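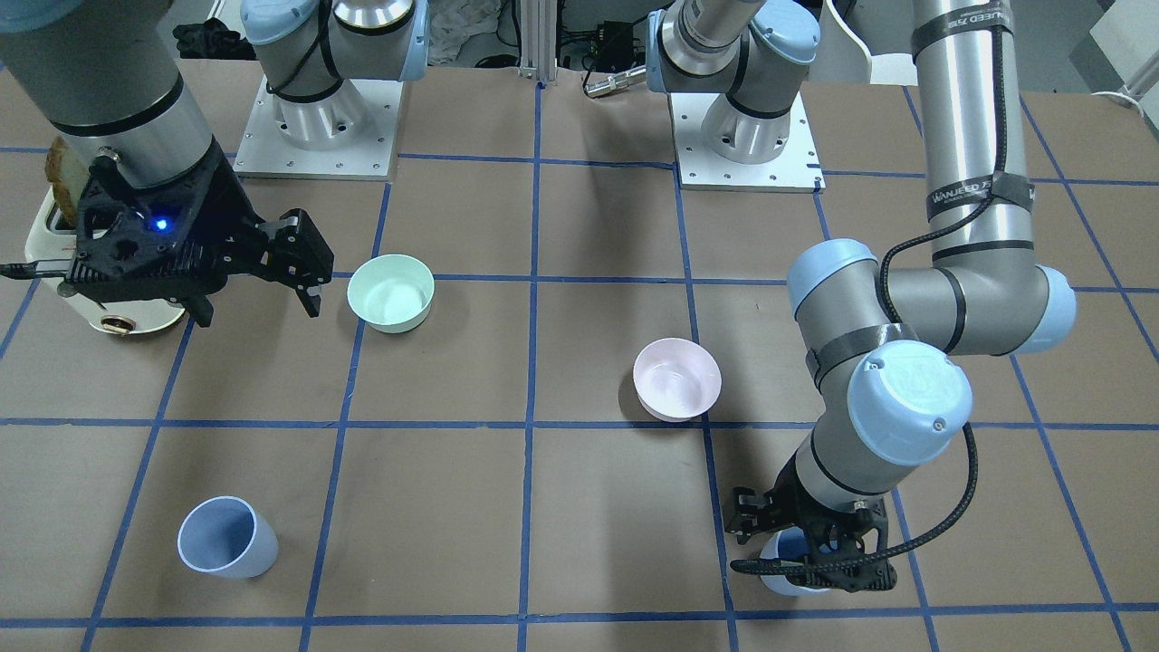
Tableware glaze fails slowly, and the people who buy plates for hospitals and school kitchens tend to notice only when the complaints arrive. The head of testing at Nodent, a small laboratory that examines ceramic and plastic dishes for institutional buyers, has spent most of a career trying to move that moment earlier.

"A plate that chips is easy," the head of testing said. "It goes in the bin. The plate that worries me is the one that looks fine from a yard away and has lost its surface."

The interview took place on January 23, 2025, in the laboratory's office, between two test runs. Under the company's rules, staff are identified by position only.

Surface loss, as the laboratory uses the term, covers three separate problems. The first is chemical. Dishwasher detergent is strongly alkaline, and at high temperature it attacks the silica in the glaze. The second is mechanical: cutlery leaves metal on the surface, and grit between stacked dishes scratches it. The third is thermal, caused by a glaze and a body that expand at different rates.

"Buyers ask for one number," the head of testing said. "They want to be told the plate is good for so many washes. I can give them a number for detergent, under stated conditions. I can't give them one for a kitchen where the plates are stacked wet and dragged off the pile."

The standard run at Nodent is 3000 wash cycles in a machine that has been modified to skip the drying stage. Samples are pulled at fixed intervals, rinsed in deionized water, dried and measured for gloss at two angles. The operator then rubs a soft pencil across the surface and wipes it with a damp cloth. If the mark stays, the glaze is open.

The pencil step is older than the laboratory. A gloss meter averages over an area and can miss fine pitting, while graphite settles into it and shows up at once.

"I have been asked to take the pencil out of the report, on the grounds that it looks unscientific," the head of testing said. "It stays in. We fixed the grade of pencil and the load, and two operators now get the same result."

One run remains a reference point in the laboratory. A set of bowls supplied by Voltetti, with a colored matte glaze, kept its gloss reading almost flat until cycle 1262, when the machine was stopped for a blocked spray arm. The operator did the pencil check early to use the time. Every bowl in the lower rack held the mark.

"The meter had nothing to say about it," the head of testing said. "A matte glaze starts with low gloss, so there is very little to lose. We had been measuring the wrong property for that finish." The supplier changed the firing schedule and sent a second set in March of the following year. Those bowls completed the run. Matte finishes are now checked by pencil at every interval, and the gloss figure is reported for information only.

Plastic dishes need a different approach. Melamine does not pit in the same way; it dulls, stains and eventually crazes along the rim. The laboratory stains samples with coffee and with a tomato paste mixture, washes them once and compares the color with an unused piece from the same batch. Polypropylene resists staining poorly but survives being dropped, and for many school kitchens that settles the matter.

Asked whether the choice of material is usually the main mistake, the head of testing disagreed. "The main mistake is in the rack. Plates touch each other, the water moves them, and they grind for the whole cycle. I would change the rack before I changed the plate."

The unglazed foot ring is the usual cause. Fired clay is abrasive, and when one plate sits on another the foot of the upper plate cuts a circle in the lower one. Đorđević, a manufacturer that sends its catering line to Nodent for testing, polishes the foot after firing. The step adds cost and cannot be seen in a catalog picture.

"Turn the plate over and run a thumb along the foot," the head of testing said. "If it feels like sandpaper, it is sandpaper."

The laboratory has also begun a study of stacking damage on a rig built by Harkel. It holds a column of 6 plates and rotates each a few degrees against the one below under a set weight. Early results are too scattered to publish — the condition of the foot ring varies more within a batch than between makers — and the sampling plan is being rewritten.

For buyers who cannot pay for a full run, the advice is modest. Order a small quantity first, mark the underside of each piece, and put the pieces into normal service. Keep one unused in a cupboard. Compare them at the end of a school term, under a window, with a pencil and a damp cloth.

"Write down the detergent and the dose as well," the head of testing said. "When people send me a worn plate, that is the first thing I ask for, and they usually have to call me back."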